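Pinix forum > Perception > Two identical objects, tracker swaps the labels

efa_h
Mar 5, 2026
I have 1,120 demonstrations recorded with the hand-held grippers, and I label the objects with the Pinix tracker. When there is a pair of the same thing, the two labels change places as soon as a gripper passes over one of them. I checked 40 episodes by hand and it was wrong in 3. Is there a setting for this?

gayan_g
Raise the memory length. The default is too short for hands that move slowly. I have mine at 2,000 and I see fewer swaps.

cremilda
I do not agree with Gayan. A longer memory helps when the object is hidden and comes back in the same place. If it was moved meanwhile, the old position pulls the label to the wrong one. I would mask the grippers first and leave the memory alone.

gayan_g
Fair, but masking costs time on every image. And do you need the labels to be different at all? For putting a pair in a bin, left or right mitten makes no difference to the policy.

efa_h
It makes a difference for my planner, because it must know which one is already in the bin. I will try the mask tonight. Cremilda, does your mask include the cables also?

cremilda
Yes, cables and sleeves. Please show us one image from before the first grasp, so we can see how close the objects are.

efa_h
The two grey mittens are my pair. The black glove is labelled separately, and the right gripper covers part of it, so the mask must be quite exact there. 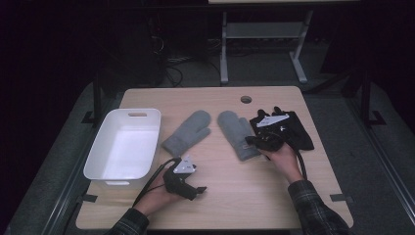 Similar topics
Gripper mask leaks onto dark fabric
Export of Pinix labels to Limis
Memory length: what is the unit?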